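Lockwood Folding Work Table, 40 in.

Item 657
Made by Distano
Ships in 2 cartons

The Lockwood is a folding work table for people who need a solid surface for part of the day and the floor back for the rest of it. It is used in classrooms, sewing rooms, mail rooms and garages. The top is a single piece with rounded corners, and the legs fold flat against the underside and lock in both positions.

Distano has made the Lockwood in the same basic shape for years. The current version has a wider foot and a stiffer cross brace than the one it replaced. If you own the earlier table, the tops are the same size and will store on the same cart, but the leg sets do not interchange.

Choosing a height

The standard leg set puts the top at a comfortable height for a seated adult on a regular office chair. If most of the work will be done standing, order the Istora leg set instead. Istora legs are telescoping, with a spring pin at each stop, and they fit the same mounting plates. You can order the table with either set, or buy the second set later and change them over with the wrench that comes in the carton.

Set all four legs to the same stop before you turn the table upright. A table with one leg a stop short will stand, but it will rock, and people tend to blame the floor.

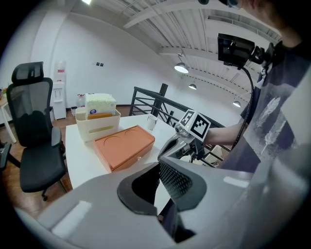

Uneven floors are handled by the leveling feet. Each foot turns by hand and has enough travel for an ordinary wood or tile floor. On carpet, turn the feet all the way in and leave them there. For concrete with a slope toward a drain, we sell a longer foot under the Okivance name, packed four to a bag.

Surface and edges

The top has a smooth, glossy finish that can throw some glare under ceiling lights. It wipes clean with a damp cloth and dish soap. Dried glue will usually lift with a plastic scraper. Do not use a razor blade, and keep acetone away from the edge band, as it softens the adhesive underneath.

The edge band is a replaceable part. It takes most of the knocks when tables are moved through doorways, and on a table that gets folded every day it will be the first thing to look worn. A new band comes as one length with the corners already formed. Warm it with a hair dryer, start at the middle of a long side, and press it into the groove as you go.

Clamping and attachments

The top overhangs the frame on all sides, so most C-clamps and clamp-on lamps will fit. Please use a scrap of cardboard or thin wood under the clamp pad. We do not recommend a bench vise on this table. The frame will hold it, but the table is light enough to walk across the floor when you lean on the handle.

Okivance also makes a clip-on cord tray and a bag hook. Both attach to the long rail and can stay in place when the legs are folded – the tray has to be pushed to the center first.

Folding and storage

Two people should turn the table over, even though one person can carry it once it is folded. Lay it top down on a blanket, press the release on each leg pair, and fold the short end first. The second pair will not lie flat if you start at the wrong end. If a release feels stiff, put a drop of light machine oil on the pivot and work it back and forth. Do not hit it with a mallet.

Folded tables can be stored upright or stacked flat. When stacking, alternate the direction of the feet and put the supplied foam corners between tops.

What is in the cartons

Carton 1 holds the top, with the mounting plates attached. Carton 2 holds the leg set, cross brace, leveling feet, foam corners, hardware bag, wrench and instruction sheet. The cartons sometimes arrive a day apart. Check the hardware bag against the list printed on the sheet before you start.

Ordering and parts

Schools and offices ordering more than 40 tables should ask for a freight quote before placing the order. Wendy Furnival handles quotes and purchase orders. She will need the delivery address, the name of a person at the site, and whether the building has a loading dock.

Parts questions go to Liam Mottram. Have the label from the underside of the top in front of you when you call, or send a photo of it. Leg sets from the earlier table are still available while stock lasts, and the matching edge bands will be restocked in November.

Returns are accepted on unassembled tables in the original cartons. Tables damaged in shipping should be reported before the driver leaves if possible – note the damage on the delivery slip and keep the packing material.

Page updated 2/24/24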